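Learning Mivetska the slow way

I have played Dranik for two seasons now, and almost all of this time I was a Benex player. Benex is simple. You walk forward, you hit, you heal a little from the hitting. In April I decided to learn Mivetska, and I want to write down what I understood before I forget it.

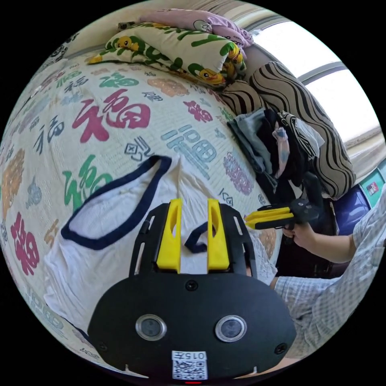

The first thing is her passive. Every ability she uses puts one Thread on the enemy, and when the third Thread lands, the enemy is rooted. I read this many times and still played it wrong, because I used everything at once and the root came when my damage was already finished. Now I put two Threads with the small abilities, then I wait – sometimes it feels like a very long wait – and only after this I throw the big one. The root and the damage come together.

The second thing is mana. On Benex I never looked at the blue bar. Mivetska pays 108 for her ultimate at the first rank, and if you clear the wave with Needle Rain every time, you will not have it when your jungler comes. My jungler that month was often Celeste Olivares, who is in the same guild, and she was very patient with me. She only wrote "mana?" in the chat, and I understood.

About items, I am not sure of my opinion yet. Most guides say to buy Widow Lantern first. I tried it in maybe ten games and I was dying too much against assassins, mainly against Bisht. He jumps from outside of the vision and her root does not stop the jump if he has already started it. With Salt Coat first I do less damage, but I am alive to do it. Vlastimil Dvořáček has a long comment under my last post where he says this is a coward's build and that I should stand farther back. He is probably right about the standing.

My record with her is not beautiful. I lost 196 rating points before I began to climb, and I have not got all of them back. Still, I lose in a different way than before, and I can usually say which moment was the mistake.

Next I want to practice the wall trick in the river, where her second ability bounces and gives two Threads from one cast. I can do it in the training room. In a real match my hands are too fast and I hit the wall at a bad angle. If somebody has a good method for this, please write it in the comments.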